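28 Apr 2019

Spent most of the morning reading about the new Dosska phone. Kodum put up a long page of leaks last night, and half of it contradicts the other half. One part says the battery is bigger than last year's, the next part says it stays the same. The only thing everybody seems to agree on is that the launch is in July and that there will be a small second screen next to the rear camera.

My own phone is at 20 percent by lunch now. I charged it to full before breakfast, answered a few messages, looked at the map once, and that was it. Yavuz Yüksel says a new battery would fix it and the shop in Gurolberg does them in 25 minutes. He is probably right. I walked past the place on Friday and did not go in.
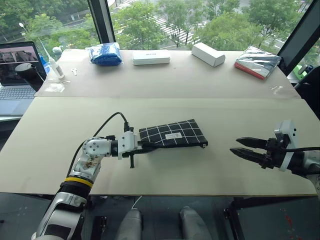 The price is what bothers me. Kodum has it at 930 for the base model, and that comes without a case or the fast charger. Last time I bought the official case as well and it split at the corner inside 3 months. Whatever I get next can live in a zippered pouch, something like the black one with the white grid lines, and the cable can go in with it. I would have to unzip it every time it rings, but I miss most calls anyway.

Yavuz came over after lunch with his Güneş, the one with the big screen. I held it for a while. It is too wide for my hand and I kept touching the edge by mistake, but the screen is very good and he charges it every other day. He paid a lot less than 930 for it. The camera was poor in the kitchen with the light off and fine out on the balcony.

Made a backup of the old phone this evening in any case. It stopped twice - both times on the videos - so I moved those over by cable first and then it went through. Deleted a lot of screenshots too. Will call the shop tomorrow and ask what the battery costs.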